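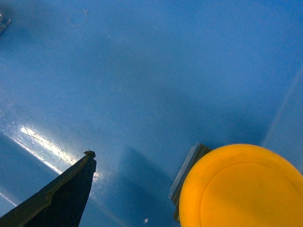 Section 2. Loading the Golley Loop and checking it before you leave

This section covers the Kovo audio tour player, either the dashboard unit or the phone app. The menus are the same on both. The Golley Loop is the fall color route, 251 miles, with 18 narrated stops. The brochure calls it a one-day drive. Plan on two unless you have no interest in getting out of the car.

Before you start

You need a full charge, a home or hotel Wi-Fi connection, and the route code printed inside the Draramska tour booklet. A paper map is also a good idea. The player is fine at telling you about covered bridges and less good at finding them.

Loading the route

1. Turn on the player and connect to Wi-Fi. Don't try this on a cell signal at a rest area. The download will appear to work and then stall near the end.

2. Open Routes, then Add Route, and type in the code. Capital letters matter, even though the keyboard opens in lower case.

3. Choose Full Download. The other choice, Smart Download, is supposed to fetch each story as you get close to it. It depends on having a signal, and much of the Golley Loop runs through hills where there is none.

4. Wait for the word Ready. A green check mark beside the route name only means that the code was accepted.

5. Turn Wi-Fi off and open Stop 16, the old state line marker. If the story plays from beginning to end, the download is good. If it cuts out, delete the route and repeat steps 2 through 4.

Note: Older booklets carry a code for the version of the route dated June 2, 2022. It still loads. It also sends you over the Bashir Ferry Road bridge, now closed to cars. Check that the route screen says "Revised" under the title.

Setting the start point and direction

6. Select Start Point. The factory setting is the Draramska welcome center. If you're coming from the north, change this, or the player will stay silent until you have driven all the way down to it.

7. Select Direction. Clockwise is the default, and the stories were recorded in that order. Counterclockwise is offered as an equal choice, but you will hear the statehood story before the colony story, and the narrator will tell you to "remember the tavern" when you haven't been there yet.

8. Set Trigger Distance to Medium. Long starts the story well before the stop comes into view. Short has a habit of starting after you've passed the turnoff.

Caution: Finish steps 6 through 8 while parked. The menu does not lock when the car is moving.

Caution: Don't rely on the arrival times shown on the route screen. They leave out stops for gas, meals, and other people looking at leaves.

Fall color display

9. Turn on Color Report if you want it. A colored bar shows how far along the leaves are supposed to be on each stretch of road. The bar is based on averages from past seasons and is updated only when you download the route. In October, a phone call to an inn along the way will tell you more.
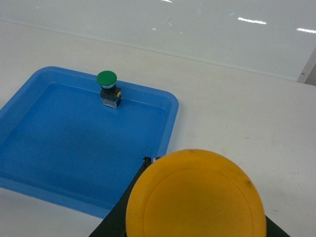
Can I use the Golley Loop without paying for the yearly plan?

The booklet code unlocks this one route for as long as you keep it on the player. The yearly plan adds other routes and removes the reminders about the yearly plan, which otherwise show up each time you turn the player on. Press Skip twice to clear them.

If a story doesn't play at a stop

10. Check that the volume is up in the car as well as on the player.

11. Open the stop list and press the stop by name. Manual play works even when the location is wrong.

12. If the stop is gray, the player thinks you've already heard it. Hold the name down and choose Reset Stop. Do not choose Reset Route, listed right beside it. That clears your start point and direction too, and you'll have to go back to step 6.

Note: Stop 2 has no story in the revised version. The screen shows a picture of the mill and a short caption.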